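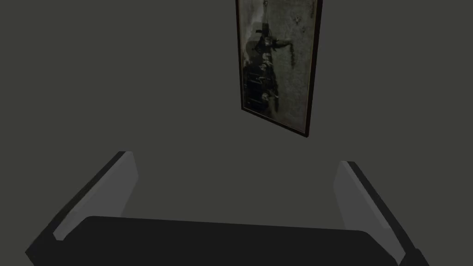 Chapter 7
Daylight and Interior Surfaces

7.1 Scope of the chapter

The preceding chapter treated the building envelope as a barrier to heat. The present chapter treats it as a source of light. A room that receives enough daylight needs less electric lighting during working hours, and the cooling load caused by lamps falls accordingly. These gains depend on the window, on the depth of the room, and on the reflectance of the walls, floor, and ceiling.

Reflectance is the share of incident light that a surface returns to the room. It is written as a number between 0 and 1. Pale ceilings have high values and dark floors have low ones. Section 7.2 defines the quantity and explains how it is measured on site. Section 7.3 introduces the daylight factor, the ratio of indoor to outdoor illuminance under an overcast sky.

7.2 The Kosadlow office building

Worked problems in this chapter use a single case, the Kosadlow office building, surveyed by So-yul Cho and Rostam Mahmoudi. The building has a floor area of 1512 square meters. Its open-plan offices are 14 meters deep and are lit from one side only. The survey was made in May, before the interior was repainted, and the readings are given in Table 7.1.

Students should review the definitions of luminous flux and illuminance before continuing. All illuminance values are in lux and refer to a horizontal plane 800 millimeters above the finished floor, unless a problem states another height.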